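2020-08-10
Kustau notebook, sim kitchen, counter clearing

Picking up where I left the Skallow build. Rebuilt overnight, no errors, one warning about contact margins that I am ignoring for now. Goal for the week is the same dull one: can the arm clear a kitchen counter the way a person does before dinner. Not fast. Just without breaking anything and without me touching it.

Seed 327 again, I know this one by heart. Marble counter, stone walls, clutter bunched in the middle. Mug is the first pick. Grasp planner wants the rim, always the rim, never the body, even when I drop the rim score by half. Need to ask Lindsay if the body grasps get thrown out before scoring or after. If before, half of last week's tuning was a waste.

Trouble spots on this layout:
bread too near the mug, leaning on it
black lid right up against the base of the mug
spatula, thin handle, planner hates it
phone, flat, no idea yet

Batch from last night: 1,903 episodes, 925 finished with the mug where it should go. Under half. Most of the misses are the bread getting dragged along, then the place step times out. The lid is second. A kid would push the loaf over with the back of the hand and not think about it. We have no "push over" in the skill list at all, only pick and place. Thats the real gap, more than the grasping.
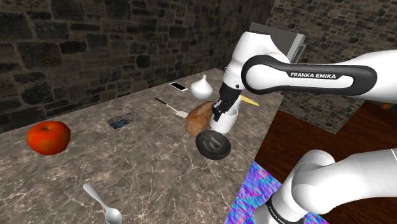 Elba Echeverría read the numbers over lunch and wrote in the margin that I am grading the wrong chore. Her point: picking up a mug is not clearing a counter, and if the thing takes up to 2 minutes per object then no one with a sink full of dishes will wait for it. She would start with wiping, one tool, one motion, and let people move their own mugs. Also says the friction on the bread is way too high and the loaf behaves like a brick with glue on it.

Fair on the friction. Checked, the bread has the same value as the rubber test block, copied over in January and never changed. Fixed in my branch. Rerunning the same seeds so the two batches can be compared.

Not sure about wiping. You still have to get the stuff off before you wipe, or wipe around it, and wiping around a garlic bulb and a spoon is its own mess. Told her so. She said people wipe around things all the time. Well, yes.

For the chore list, my own guess as of now:
mug, soon, if it stands clear
apple, yes, easy, sits out on its own
spoon, bad, fingers hit the counter first
card, flat, no. Slide it to the edge and pinch? needs the push skill anyway
garlic, ok so far, tip slips sometimes

So push skill first. Tonow has an old sliding primitive from the bin work, shop floor stuff, might port over if the frame conventions match (they wont). Asked for the repo link.

Todo
rerun with new bread friction
ask about body grasps
log which object gets touched first by accident, not only the target
turn the contact warning back on and acutally read it
reply to Elba re wiping, maybe try one run with a sponge

Rerun started before I left, log going to the shared drive under skallow_bread2.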